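Répartition des charges d'électricité entre deux occupants d'un même local professionnel

Skuvum
Notre structure occupe, avec une seconde société, un local professionnel relié à un compteur unique. Le contrat de fourniture est à notre nom. Une convention d'occupation prévoit que les charges sont réparties « au prorata des surfaces », sans autre précision. Or le relevé annuel fait apparaître une consommation de 3 902 kWh, et le sous-compteur posé au printemps sur la partie occupée par l'autre société en indique à lui seul 2 475.

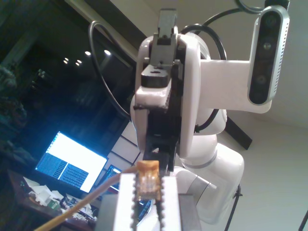 Nous souhaiterions donc savoir s'il est possible de retenir les consommations réelles en lieu et place de la clé de surface, et à partir de quelle date. La convention est reconduite tacitement en décembre. Nous précisons que le bailleur n'intervient pas dans cette répartition et que les relations entre occupants sont bonnes. L'autre société ne s'oppose pas au principe, mais demande que la méthode soit écrite et que l'abonnement reste partagé comme auparavant. Nous vous remercions par avance de vos indications.
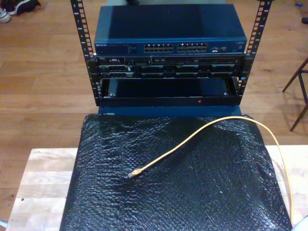 Brivo
Bonjour. La clé prévue par la convention s'applique tant qu'elle n'a pas été modifiée d'un commun accord. Le sous-compteur est un élément utile à la discussion, il ne change pas à lui seul le contrat. Un avenant signé des deux parties suffit en principe. Pour la période écoulée, il convient de s'en tenir aux surfaces, sauf accord exprès. Je ne me prononce pas sur la TVA, que je connais mal.

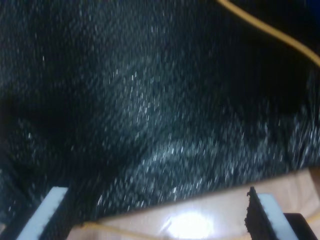 Caltthorpe
La réponse précédente est exacte sur le principe, mais il paraît nécessaire de la compléter sur plusieurs points.

L'avenant gagnera à distinguer la part fixe (abonnement, contributions attachées à la puissance souscrite) et la part variable. La première peut demeurer répartie selon les surfaces, conformément au souhait de l'autre occupant. La seconde suivra les relevés. Il faut également prévoir le sort des parties communes : couloir, sanitaires, chauffage d'appoint, équipements qui restent sous tension la nuit. Une répartition par moitié est fréquente et rarement contestée. 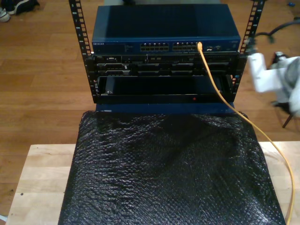 Commutateur NETGEAR monté en haut du bâti, câble Ethernet jaune raccordé.

S'agissant du relevé, nous recommandons une lecture contradictoire, à date fixe, consignée sur une feuille signée par chaque occupant. L'index de départ doit figurer dans l'avenant lui-même. À défaut, la première régularisation donnera lieu à discussion. Nous avons eu à connaître d'un dossier portant sur près de 2 000 euros où seul cet index manquait.

Il y a lieu enfin de vérifier auprès du bailleur que le bail n'encadre pas la refacturation des charges à un autre occupant. Le traitement de la TVA dépend du régime de chaque société et devra être soumis à l'expert-comptable avant l'émission de la première facture.

Skuvum
Nous vous remercions de ces précisions. Un projet d'avenant sera transmis à l'autre occupant avant la reconduction, avec l'index du sous-compteur en annexe.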